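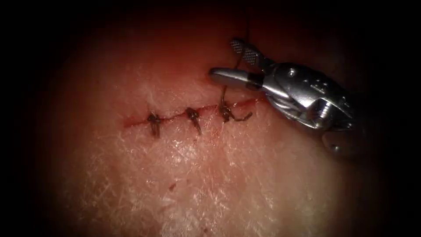
Interrupted sutures on a tissue pad: three knots along one incision, with the thread on the last still long.

News > Surgical Skills > Courses and Materials

We use cookies to remember your settings and see which pages get read. Accept all | Manage choices

2024-08-20

Anero opens fall sign-up for its Rikon suturing course, with a new practice kit to go with it

I run the teaching side at Anero, and I've been itching to tell people about this one. Starting today you can sign up for Rikon, our hands-on course in closing an incision with interrupted sutures. We've been building it for nearly 22 months, and most of that time went into one pretty small question: how do you get people to tie the third knot as well as they tied the first?

If you've ever taught this (or learned it, which most of us remember a little too well) you'll know what I mean. The first suture gets all the attention in the world. The second one goes fine. Then somewhere after that the spacing starts to drift, the tails come out at different lengths, and the learner is already thinking about lunch. So Rikon is built on rows. You close a whole line, you look at the whole line, and then you do another one.

What's in the course

Rikon runs over six sessions, and each session has two parts. In the first part we work on one thing only. It might be where the needle goes in, or how far you pull a knot down onto the wound line before you stop. One full session is about tails, and yes, I got some teasing over that! But I've seen plenty of otherwise nice closures where one knot had been trimmed almost to nothing and its neighbor had whiskers. We cut, we compare, we cut some more.

In the second part everybody closes an incision from one end to the other and then we talk about it. I don't hand out scores. I'd much rather sit next to someone and ask which knot they'd like to do over, and they nearly always pick the right one.

We spend a good while on pulling too tight, too. You want the edges to meet. You don't want them bunched up under the thread, and it takes a lot of repeats before your hands know the difference without your brain getting involved. People who join us in the fall will do those repeats at a slow pace with plenty of breaks, because tired hands learn bad habits fast (mine certainly did).

About the kit

The other half of today's news is the Wania kit, our new set of practice materials for teaching programs. It comes with soft tissue pads, dark suture thread, and a printed guide with the spacing marked out at full size, so you can lay it beside your work and see where you've wandered. I asked for dark thread from day one. On a pale surface you can follow every strand, and when you're teaching from a few feet away that saves a lot of leaning over shoulders.

The guide also got rewritten in plain words. Our first version, the one we tried out in March, read like something you'd find folded up inside a box of pills. Learners skipped straight to the drawings. So we made the drawings bigger and the sentences shorter, and now they get read — mostly.

A full classroom set is $2,699, with refill pads and thread sold separately. Programs that book Rikon for a group can add the kit to the same order and have it show up before the first session.

Who it's for

Rikon is meant for surgical trainees and for the people who teach them. You should already know your way around a basic instrument tie. Past that, I don't mind if you're rusty. Some of the best conversations in our trial group came from folks who had been tying knots one way for years and had never been asked to slow down and look at them.

Sessions are held in our teaching rooms at the Lazarević Center. We keep the groups small and the benches far enough apart that you can move your elbows. Coffee is down the hall and has to stay there, sorry.

How to sign up

Send us a note through the Courses page and tell us whether you're coming alone or booking for a program. If it's a program, please mention what your learners have been practicing on so far, as it helps me plan the first session. We'll write back with open dates and a short list of things to read, none of it long.

Reporters and newsletter editors who'd like to sit in on a session are welcome to ask. You may get handed a needle driver.

About Anero

Anero runs skills courses and makes practice materials for surgical teaching. Rikon and Wania are part of our fall program.

Press contact: Anero Teaching Office, Lazarević Center
Copyright 2024 Anero. All rights reserved. | Privacy | Back to top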